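# 식탁 하나 치우는 데 집게 두 개: 번우드(Burnwood) 상차림 보조 키트 사용기

2018년 5월 23일 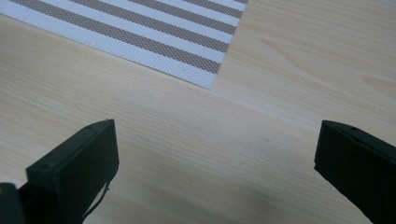

나무 식탁과 줄무늬 매트, 그리고 아래쪽에 벌어진 검은 집게.

결론부터 적으면 나는 이 키트를 돌려보냈다. 반품 상자를 테이프로 감으면서도 별로 아쉽지 않았다. 다만 욕만 하고 끝내기에는 잘하는 일도 있어서, 살까 말까 고민하는 분들을 위해 써 본 대로 남긴다.

집안일 기계에 대한 내 기준은 높지 않다. 저녁 먹고 나서 식탁 매트를 걷고, 컵을 개수대 옆으로 옮기고, 상을 한 번 훔쳐 주면 된다. 초등학생도 용돈 몇 푼에 하는 일이다. 판매 페이지에는 "식사 후 정리를 맡기세요"라고 적혀 있었고, 나는 그 문장을 곧이곧대로 시험해 보기로 했다.

## 설치

설명서는 25쪽이다. 번역이 어색해서 '파지 후 이탈을 확인하지 않을 것'이라는 문장을 한참 들여다봤다. 잡은 다음에 놓쳤는지 확인하라는 건지 말라는 건지 아직도 모르겠다. 결국 같은 제품을 먼저 쓴 에를린다 탄 씨에게 물어서 교정을 마쳤다. 식탁 네 귀퉁이를 등록하고 물건마다 이름을 붙여 주는 데 저녁 시간이 통째로 날아갔다. 그날 설거지는 물론 내가 했다.

## 컵

컵은 잘 든다. 손잡이 없는 원통형 컵이면 거의 실수가 없고, 내려놓을 때도 생각보다 조심스럽다. 2주 동안 컵 옮기기를 50번 시켰는데 놓친 것은 세 번, 깨진 것은 없다. 이 정도면 칭찬할 만하다. 손잡이가 달린 머그는 방향에 따라 갈린다. 손잡이가 집게 쪽을 향하면 밀어서 돌려 보려다가 식탁 가장자리까지 몰고 간다. 두 번째부터는 내가 미리 손잡이를 돌려 놓게 됐는데, 그럴 거면 그냥 들고 가는 편이 빠르다.

## 매트

문제는 매트다. 우리 집 매트는 흰색과 회갈색이 넓은 사선으로 번갈아 들어간 평범한 직사각형 매트다. 사람은 모서리에 손톱을 넣어 들어 올린다. 아무도 이걸 기술이라고 부르지 않는다. 그런데 상판에 납작하게 붙어 있는 매트는 이 키트에게 거의 벽지나 다름없었다. 옆에서 집으려고 내려가면 끝이 상판에 닿아서 멈추고, 힘을 더 주면 매트가 저만치 밀려난다. 밀린 매트를 따라가서 다시 밀고, 그러다 식탁 끝까지 간다. 매트가 끝에서 조금 삐져나오면 그제야 잡기도 한다. 이걸 '가장자리 전략'이라고 부르는 글도 봤는데, 내 눈에는 떨어뜨리기 직전까지 미는 것으로 보인다.

줄무늬도 탈이었다. 매트가 비스듬히 놓이면 무늬 경계를 매트 테두리로 착각하는 듯했다. 매트 한복판을 모서리인 줄 알고 집으려 드는 모습을 여러 번 봤다. 무늬 없는 짙은 색 매트를 빌려다 깔았더니 성공률이 올라갔다. 하지만 기계가 알아보기 좋으라고 식탁보와 매트를 새로 사는 것은 순서가 거꾸로다.

## 부스러기

저녁상을 치워 본 사람은 알겠지만 마지막에 남는 건 늘 부스러기다. 밝은 나무 상판 위의 검은 점 하나가 빵가루인지 나뭇결의 흠인지, 나는 손끝으로 쓸어 보고 안다. 이 키트에는 그런 감각이 없다. 행주를 물려 주면 정해진 길로 닦기는 하는데, 닦인 자리와 안 닦인 자리를 구별하지 못한다. 같은 곳을 세 번 닦고 구석은 그대로 두는 날이 많았다. 행주를 짜는 일은 당연히 사람 몫이다.

## 작업장에서는 다를까

부품 창고를 하는 크리산토 바레도 씨는 내 불평을 듣고 웃었다. 그쪽 작업대에서는 비슷한 집게가 하루에 상자 200개를 옮긴다고 한다. 상자 크기가 같고, 놓이는 자리가 같고, 조명이 바뀌지 않으니 가능한 이야기다. 그 양반도 완충 비닐을 벗기는 공정에는 여전히 사람을 세워 둔다. 얇고 늘어지는 물건 앞에서는 공장이나 우리 집 식탁이나 사정이 비슷한 모양이다.

그래서 나는 "곧 된다"는 말을 잘 믿지 않는다. 시연 영상에서 집어 드는 것은 늘 통통한 블록이나 빈 컵이다. 젖은 행주, 납작한 매트, 겹쳐진 접시가 나오는 영상을 편집 없이 보여 주는 회사가 있다면 다시 지갑을 열어 볼 생각은 있다.

## 점수

- 컵 옮기기: 별 넷
- 매트 걷기: 별 하나
- 상 닦기: 별 둘
- 설명서: 별 하나
- 소음: 별 셋. 늦은 밤에는 거슬린다.

고객센터의 펠리시다드 마글라야 씨는 친절했고 환불도 빨랐다. 매트 인식은 다음 업데이트에서 나아진다고 했지만 날짜는 듣지 못했다. 손이 불편해서 컵 하나 옮기는 것이 절실한 분이라면 한번 써 볼 만하다. 저녁상을 통째로 맡기려는 분은 조금 더 기다리시길 권한다.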